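Home | News | Events | Membership | Range Hours | Contact

Last updated: 5 May 2026

MEDIA RELEASE

Imlow Rod and Gun Club opens entries for July family fishing derby

Entries are now open for the Imlow Rod and Gun Club's family fishing derby, to be held in July on Stirow Lake. The day includes a shore competition for juniors, a boat competition for adults and a fish fry at the Hedivgate boat launch once the weigh-in closes.
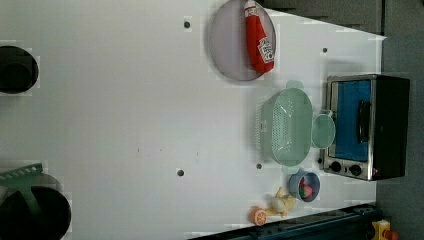 Nikau Sutcliffe

The club has put up $1000 for the heaviest rainbow trout in the adult division. Juniors aged 8 to 17 will fish for rods, reels and tackle boxes. Younger children can fish from the dock with a parent and don't need to enter.

Boats are limited to 36 this year. The launch has one ramp and the parking lot fills early, so the club would like trailers moved to the upper field as soon as boats are in the water. Electric motors only on the north arm – the loons are still nesting there.

"We had families waiting on the ramp for far too long last summer," said club president Uliana Hutsuliak. "Capping the boats should get everybody fishing by start time."

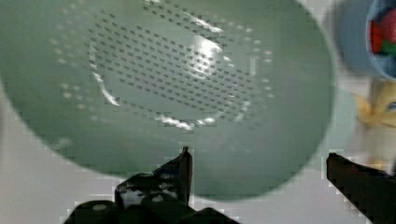
Do I need a fishing licence to enter?

Adults need a current provincial licence and must show it at check-in. Juniors should check the provincial rules for their age before the day, and the club can help with this at the clubhouse counter.

All fish must be weighed at the launch by the entrant who caught them. Arnel Soriano will run the scales again, and his decision is final. Barbless hooks are required. Fish that won't be kept should be released right away and not carried in live wells.

The fish fry is included with adult and junior entry. Extra plates can be bought at the launch. Coleslaw, buns and corn will be served with the fish, and there will be a potato option for people who don't eat fish. Please bring your own lawn chairs. 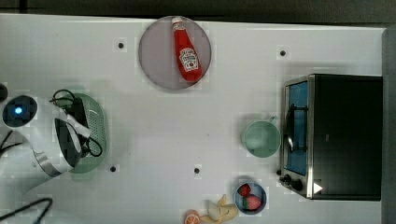 Ketchup bottle on a plate, with a light green colander on the same table.

Entry forms are at the clubhouse and at Chang Tackle on the highway. Boat entries are taken in the order they are paid, and there will be no boat entries on the day. Shore entries will be accepted at check-in.

Media contact: Su-chen Peng, club secretary, at the clubhouse during range hours.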